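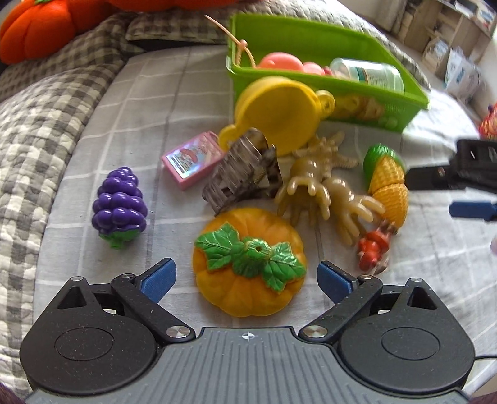

Hammad Pirzada wonders whether we have been blaming the Kurden silicone all this time when the clay was the trouble, and whether anyone has checked the wrapper for sulfur before pouring another batch over it.

2020-03-18, casting bench

Well, I checked the wrapper, and it doesn't say. It says "smooth, reusable, artist grade," which is lovely but no help to a person with a sticky mold. So I spent the morning on a test I should have done in August, when the first one went gummy on me and I scraped it out with a spoon and sulked.

Setup, for whoever picks this up after me: three little paper cups, each with a thumb of material pressed flat in the bottom. Cup A is the brown clay we always use. Cup B is the same brown clay with two coats of the clear sealer, dried overnight. Cup C is the gray clay Kausar brought back from Kinnear, which she swears by and which smells a bit like crayons (I like it). Same silicone in all three, 100 parts base to 4 parts catalyst by weight, from one mixed pot so that I couldn't fool myself. Total in the pot came to 192 grams, and I scraped the sides down twice and poured into a clean second cup and stirred again, the way the sheet says and the way I never do when I'm in a hurry.
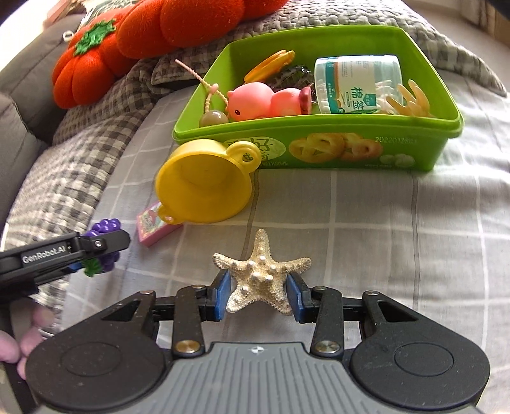
Pale starfish, knobby all over.

After lunch, cup A was wet on the clay side and firm everywhere else. You could lift the whole plug out and it left a skin behind like warm cheese. Cup B was better, though there was one tacky patch near the rim where I think my brush ran out of sealer. Cup C came out clean as you please! Not a smear on it, and it even picked up my fingerprint from where I had pressed the clay down.

So Hammad looks to be right, and I have told him so, and he was very gracious. I'd still like to run it again with a fresh block of the brown before we say so out loud, as this one has been sitting next to the solvent shelf for ages and could have soaked up all sorts of things.

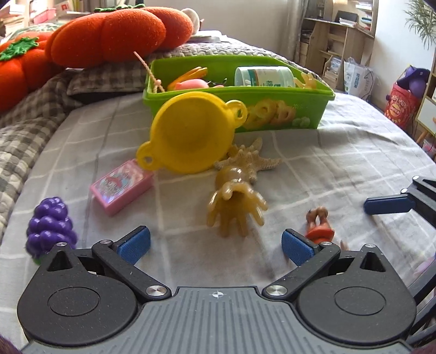
The other thing on my mind is undercuts. Any shape with thin parts that spread out is going to fight us on the way out of a one-piece mold, and I would much sooner cut a wandering seam down the back than build a proper two-part box every time. Kausar Arain cuts hers in a zigzag so that the halves find each other again, and she does it with the mold still on the board, going slowly with a fresh blade and holding the cut open with her other thumb. I tried it on the old lemon mold this afternoon. My zigzag was more of a wobble, but it closed up snugly with two rubber bands and the plaster I poured in it hasn't leaked so far.

Plaster was the Bradorano fine white, sifted into cold water and left to soak until the islands sank, then stirred by hand under the surface to keep the air down. I'll open it tomorrow. I did tap the board for a good long while, and quite a few bubbles came up, more than I'd have guessed.

On the vacuum chamber: Elatance wrote back with a price of 1,499 for the small one, lid and gauge included, pump extra. I had hoped for less. For now I would carry on pouring in a thin high stream from the corner, which does most of the job on small pieces, and put the question off until we know how many molds we want this year.

Still to do: more sealer (the jar is down to the gummy part), new blades, mark the brown clay TEST ONLY in big letters, and ask Kausar how many blocks of the gray she can spare. The three cups are on the windowsill with their letters facing out. Please leave them be for now, I want to poke at the tacky patch on B again in the morning and see if it has firmed up.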